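Rekeying the Flanddale allotment store

February 18, 2022

The shared store at Flanddale had one lock and far too many keys to it. Over the winter I replaced the whole arrangement with a small master-keyed suite, and these are my notes on how it was specified, mostly so that I can find them again.
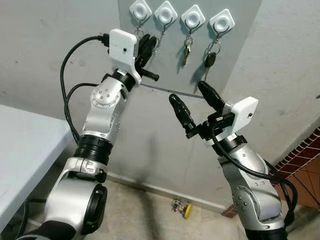 The old cylinder was a plain five-pin euro profile with no restriction on copying. Any heel bar would cut a blank for it. We had 60 keys on the register and no means of telling how many existed off it. Changing the cylinder alone would have put us back in the same position within a few years, so I asked for quotes on a restricted section.

A restricted section is a key profile whose blanks are supplied only to named dealers, and copies are cut against a signature or card. It does not make the lock harder to pick or drill. Those are separate questions, and the answer to both lies in the cylinder grade and the furniture around it. On our door the old handle plate left the cylinder standing well proud of the surface, a weakness no keying plan will cure. I fitted a deeper security escutcheon at the same time.

Bellamy in Usbridge supplied the suite. It covers 8 cylinders with 2 levels: a change key for each door and one master above them. I considered a sub-master for the tool bays and decided against it. Each extra level uses up pin combinations and adds shear lines, and every added shear line is another height at which a wrongly cut key may turn. For a site this size the plan should be as flat as it can be.

Masaru Hayashi checked my door schedule before it went in and found that I had measured two of the doors from the wrong face. Euro cylinders are sized from the centre of the fixing screw to each end, outside first. If the two figures are swapped on a cylinder with a thumbturn, it arrives unusable. He also suggested keeping the thumbturn on the inside of the main store, and I have done so.

Fitting took an afternoon. The fixing screw on the north door had rusted into the cam housing and had to be drilled out. The rest came away cleanly. I set the cam in line with the barrel, slid each cylinder in and tested it with the door open before trying it closed. Two of the strikes needed packing. Graphite went in dry. I do not use oil in pin cylinders - it holds grit, and we have plenty of grit.

For the register I dropped the old practice of writing the door name on the tag. Tags now carry a serial number only, starting at 186 to follow on from the old book, and the list matching numbers to doors is kept elsewhere. Each issue is signed for. A lost change key means repinning one cylinder. A lost master means repinning all of them, so the masters are held by two people and do not go out on loan.

One item is still open. The Grondusine padlock on the water meter cage takes a different profile and cannot be brought into the suite without a new body. Bellamy can supply one with a half-euro insert, but the shackle clearance is tight against the hasp. I will measure it again when the cage is next emptied in August.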